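黏糊糊的学问:为什么蜂蜜总是不肯快一点

2019-12-22 栏目:厨房里的怪问题

你一定有过这样的早晨:面包已经烤好了,肚子已经叫了,你把蜂蜜瓶倒过来,然后等。等啊等。瓶口终于出现一小团金黄色的东西,它探出头来,看了看外面的世界,似乎决定再考虑一下。

水就没有这个毛病。水杯一歪,水立刻冲出来,连桌布和你的作业本都一起照顾到。

水和蜂蜜都是液体,都会往低处流,都会变成容器的形状,可是脾气差得这么远。科学家给这种脾气起了个名字,叫“黏度”,也有人叫它“黏性”。黏度低的液体流得痛快,黏度高的液体流得拖拖拉拉。大人管拖拉的小孩叫“磨蹭”,管拖拉的液体叫“黏稠”,听起来就体面多了。 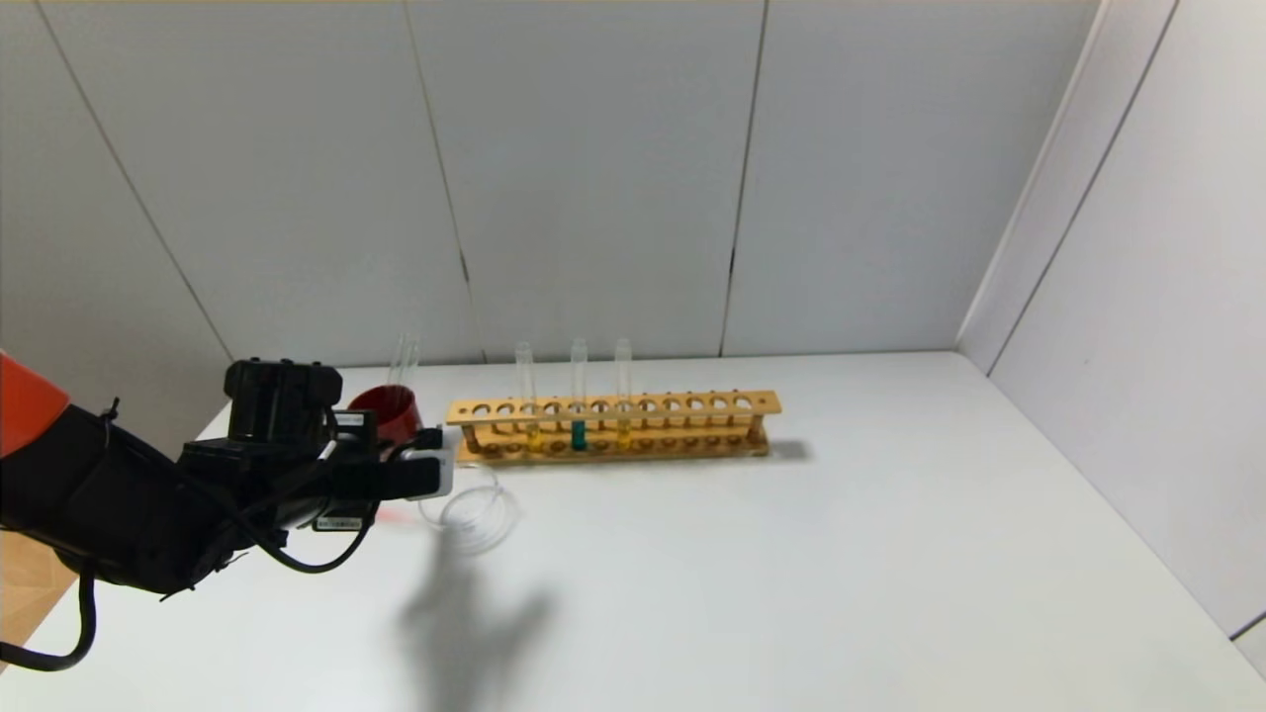

那么,液体为什么会磨蹭?

要弄明白这件事,得把自己缩得非常非常小,小到能站在分子中间。分子是组成水、蜂蜜、油和你家猫的小颗粒,小得连最勤快的蚂蚁也看不见。液体里的分子一直挤在一起,又一直在动,像下课时的走廊。

水分子个头很小。它们互相拉拉手,又马上松开,换一个伙伴再拉。所以一群水分子要从你身边挤过去,几乎不费什么事。

蜂蜜里面可热闹多了。蜂蜜大部分是糖,水只占一小部分。糖分子比水分子大,身上还长着好几个特别爱拉手的地方。它们跟旁边的糖拉手,也跟水拉手,左边拉一个,右边拉一个,谁要往前走都得先跟一大圈朋友告别。你可以想想你妈妈在小区门口遇见熟人时的样子。

这种分子之间的拉拉扯扯,加上互相挤来挤去,就让液体内部产生了摩擦。摩擦越大,黏度越高,你的面包也就越凉。

油也是慢性子,不过原因不太一样。油的分子像一条条长尾巴,并不怎么爱拉手,可是长尾巴挤在一块儿,想滑过去总要费点劲。于是油比水慢,比蜂蜜快,算是中等磨蹭。

有一点很容易弄错:黏稠和“重”是两回事。油比水黏稠,可是同样大的一杯油,比一杯水要轻,所以油会漂在汤上面,一圈一圈的,假装自己很悠闲。蜂蜜倒是又黏又重,倒进水里会直接沉到杯底躺着,等你拿勺子去请。

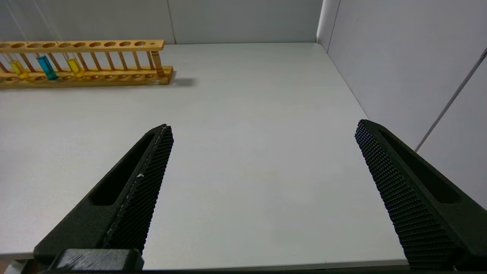 一位小读者来信问,既然蜂蜜这么慢,冬天是不是干脆就不流了?信里还说,自己家的蜂蜜到了1月就变成硬邦邦的一块,勺子插进去能站住,像一面没有旗子的旗杆。

这个问题很好,而且里面藏着两个问题。

第一个问题是温度。东西越热,分子动得越起劲,拉着的手也就越容易松开。所以热蜂蜜流得快,冷蜂蜜流得慢。把瓶子放进一盆温水里泡一会儿,它就会忽然变得很听话。油也是这样,冷锅里的油懒洋洋的,锅一热,它就满锅乱跑。

第二个问题是结晶。蜂蜜里的糖实在太多,多得水都有点招待不过来。天气一凉,一部分糖就从队伍里溜出来,自己排成整整齐齐的小晶体。晶体一多,蜂蜜就变得又白又硬,还有点沙沙的。它没有坏,用温水慢慢泡,晶体又会化开。只是别用滚烫的开水,蜂蜜的香味不喜欢洗桑拿。

说到磨蹭,蜂蜜还远远算不上冠军。

有一种东西叫沥青,就是铺马路用的那种黑乎乎的材料。天冷的时候,你拿锤子敲它,它会碎成一块一块,怎么看都是固体。可是如果把它放进漏斗里,再等上好多年,它会滴下来一滴。真的只有一滴。有人做过这样的实验,要等许多年才能看到下一滴。守在旁边的人如果刚好去倒了杯茶,那就只好再等许多年。

火山里的岩浆也有脾气。有的岩浆比较稀,从山坡上流下来像一条发光的河。有的岩浆特别稠,堵在火山口里不肯出来,气体憋在里面越积越多,最后轰的一声。可见磨蹭太久也会出事,这句话请不要拿给你爸爸看。

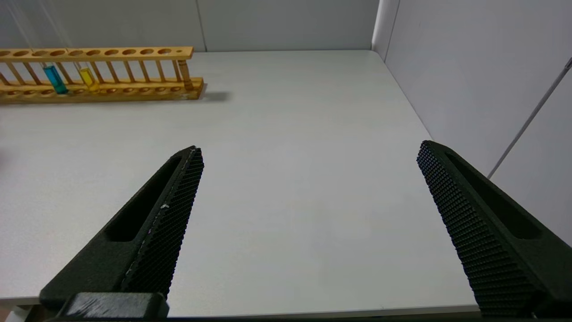

还有一些东西更难对付,它们的脾气会变。

番茄酱就是个出了名的例子。你把瓶子倒过来,它一动不动。你拍一拍瓶底,它还是一动不动。你使劲一拍,好了,半瓶都在薯条上。番茄酱受到晃动和挤压的时候会变稀,一停下来又变稠。所以聪明的办法是先盖紧盖子摇一摇,再打开倒。盖紧盖子这一步,请读两遍。

玉米淀粉加水正好相反。你慢慢把手指伸进去,它像稠牛奶一样让你进来;你猛地一拳打下去,它忽然硬得像块橡皮。它吃软不吃硬,跟很多人一样。

科学家把这类液体叫作“非牛顿流体”。水和油的黏度不会因为你搅得快就改变,它们属于比较老实的那一类。

黏稠的液体还有一个本事,就是会排队走路。你从高一点的地方倒蜂蜜,会看见它拉成一条细细的线,越往下越细。那是因为重力让它越落越快,同样多的蜂蜜要跑过更长的一段路,只好把自己拉瘦。落到盘子里以后,后面的还在赶来,前面的又来不及散开,这条线就会一圈一圈盘起来,像有人在下面卷绳子。水就盘不出这种圈,它早就溅到你袖子上了。

下面轮到你动手了。 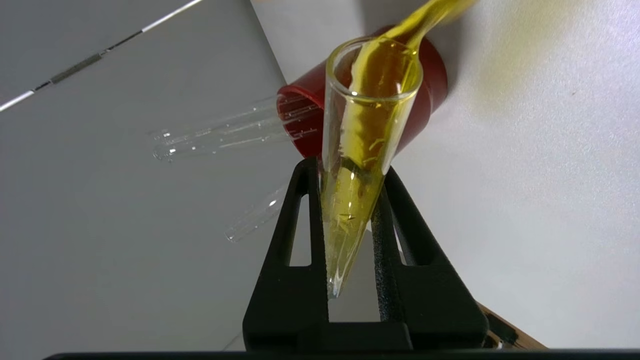 小实验:液体慢跑比赛

你要准备的东西:
一个光滑的托盘
两本厚书,最好是家里暂时没人看的那种
水、食用油、蜂蜜和洗洁精各一小勺
一块抹布
一个愿意陪你的大人

第一步:把托盘平放在桌上,在靠近一头的地方画一条起跑线。可以用彩色胶带,不要用妈妈的口红。

第二步:在起跑线上并排放好四种液体,每种一小勺,中间留出距离,免得选手打架。

第三步:把有起跑线的那一头轻轻抬起来,下面垫上两本书,马上开始看。

第四步:记下谁先到终点。你大概来不及记水的成绩,它已经到桌子上了,抹布就是给它准备的。

第五步:等蜂蜜。

第六步:继续等蜂蜜。

蜂蜜到达以后,把托盘洗干净,擦干,再比一次。这回请大人先把装油和蜂蜜的小碗放在温水里暖5分钟左右,看看它们是不是跑得比上次快。如果你想知道冷的时候会怎样,就把小碗放进冰箱冷藏室,过一阵子再拿出来比。冰箱里那碗蜂蜜最好贴张纸条,写上“科学”,不然可能会有人把它吃掉。

比赛里用过的蜂蜜和油就不要再吃了,它们和洗洁精做过邻居。也别把一大碗油倒进水池,油在冷水管里会越来越慢,最后干脆住下不走,来修水管的人会很有意见。

想一想再翻页

牙膏从管子里挤出来以后,为什么会乖乖趴在牙刷上,却不往下流?它更像水、蜂蜜,还是番茄酱?

晚上刷牙的时候可以研究一下。研究完了,请把剩下的牙也刷了。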